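The Skerken sorting kit, after one term of robot club

The flyer for the Skerken kit promises "a full season of two-arm projects out of the crate." I run an after-school club of 16 kids, I paid for the club license with money from a pancake breakfast, and I'm going to be picky about that sentence.

What you get for $400 is the task pack: a binder, the Llewellyn control software and a season of scoring sheets. Arms are not included. Neither are the objects. You're told to use "common workshop items," so we tipped the junk shelf into a cardboard box and called it inventory. Small blocks were fine from the start. Long smooth things were misery, and the binder gives them half a page.

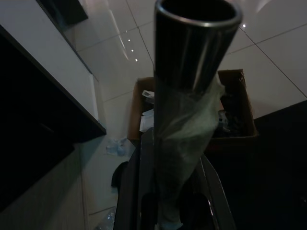 Setup and lessons

There are 8 lessons. The first three are good — short, clear, and the kids were moving things before the snacks ran out. Lesson four is where it falls apart. It asks for a handoff between arms and never says which arm should let go first. We lost two weeks to that. My seventh graders wrote their own version and taped it over the page.

The software is slow to start and forgets its settings if you close the lid. Support sent me a link to the same manual I was complaining about.

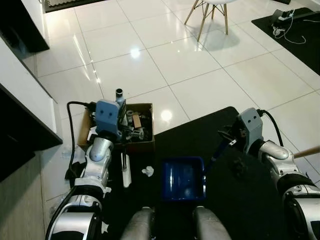 Scoring is my biggest gripe. Skerken gives full points for any item that ends up in the tray, and nothing for how it was picked up. A tool with a long handle, like the blue one in the gray gripper, is worth exactly the same as a little wooden block, so any kid with sense goes for blocks all afternoon. The regional meet at Tollholm uses these same sheets, and our team scored 233 there in May by ignoring everything difficult. They were thrilled. I was less so.

Would I buy it again? At half the price, maybe. The license runs out after a year, and the crate in the flyer was a padded envelope.

COMMENTS (3)

durar_dad
We had the same trouble with lesson four. Left arm lets go last, if that helps anyone.

mscott_lab
Too harsh I think. The first lessons alone saved me a month of planning.

tinbox
Does the license cover two rooms or do you pay twice?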